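On 6 July 2019, Bednarek list wrote:
> How many runs do you record before you bother
> training anything? We stopped at 40 and the
> thing just waves at the cups.

Hi all,

40 is a bit thin, I'd say. We got next to nothing out of our first 100 on the clearing-up task, and the set we train on now is 1,182. What helped more was moving things about between runs - I used to put every mug back on the same spot like a good boy, and the policy learned the spot.

Both arms, blue tray on the left:

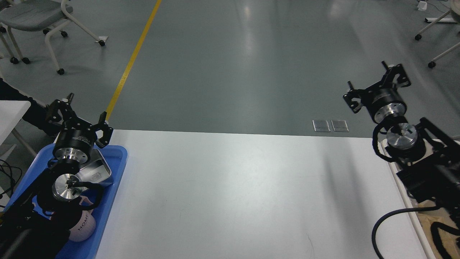
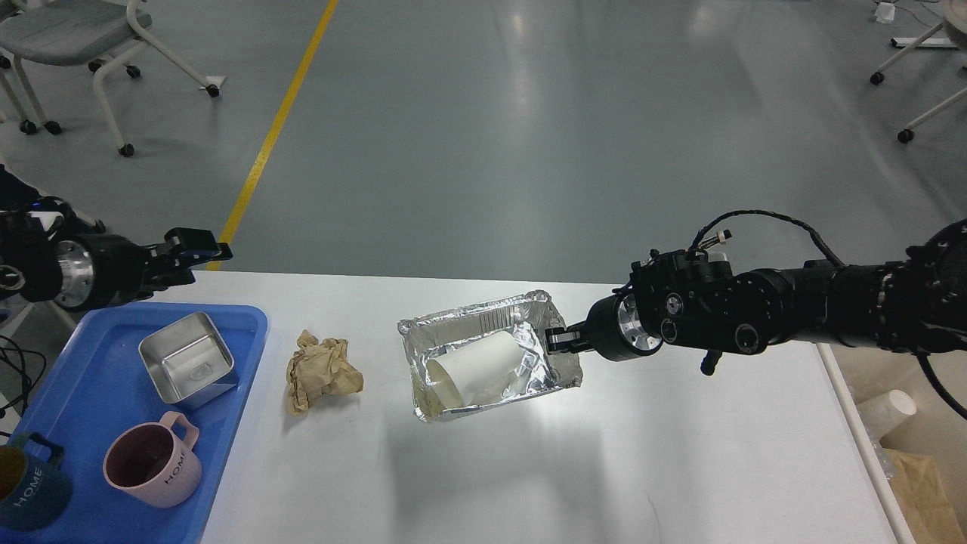
We also throw away any run where the person driving dithers for more than 7 seconds, as the dithering gets learned too (ask me how long that took to spot!). Wunusix writes a pause marker into its logs, so it's a quick filter. I can post the script if anyone wants it, but it's ugly and only reads the February format.

Has anyone at Gosley tried mixing two drivers in one set? Ours grip rims quite differently and I can't decide whether to keep both.

Cheers,
Zindon bench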